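Sawsan Saliba has spent four years at Veltira trying to get machines to tidy bedrooms. Ask her whether they can do it yet and she takes a while to answer.

"Some of it," she says. "A hard box on a clear shelf, yes. A cup, mostly. Clothes are where you find out how far along you are."

Before Veltira she worked at Tillman, a commercial laundry, where she looked after the sorting line. Towels and sheets there come through in known sizes, and the line was built to suit them. Homes don't work that way. Her team at Veltira is small, and most of its time goes into soft things: sweatshirts, blankets, socks, coats on doors.

"People think folding is the hard part," Saliba says. "Folding is hard, but you have to get hold of the thing first. You pick up a sweatshirt and it becomes a lump. Where is the sleeve? The cuff could be anywhere in there."

Her colleague Tala Harb runs the trials. Last January the group set the same job 200 times: take one garment off a bed and lay it flat. The machine finished 36 without help.

"I was pleased with 36," Harb says. "The year before we had 15."

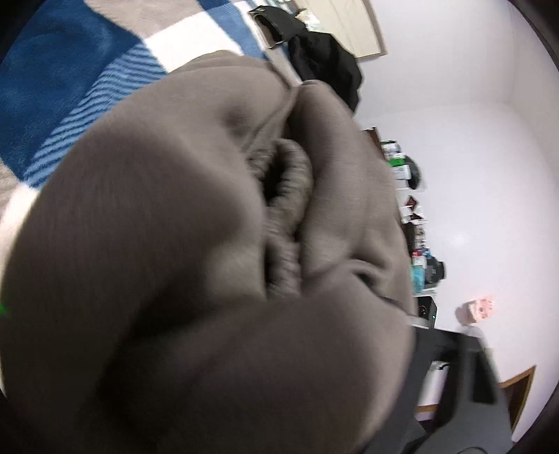
Most of the failures came at the second grip, when one part of the garment is held and the machine has to choose another. Knit fabric stretches and hides its own edges. A ribbed waistband looks much like a ribbed cuff once it is bunched up, and Harb says the software still mixes them up.

Saliba doesn't expect to sell anything for bedrooms soon. She thinks hotels and care homes will come first, with a person nearby to step in.

"My mother asks me every month if it can do her ironing," she says. "I tell her to keep the iron."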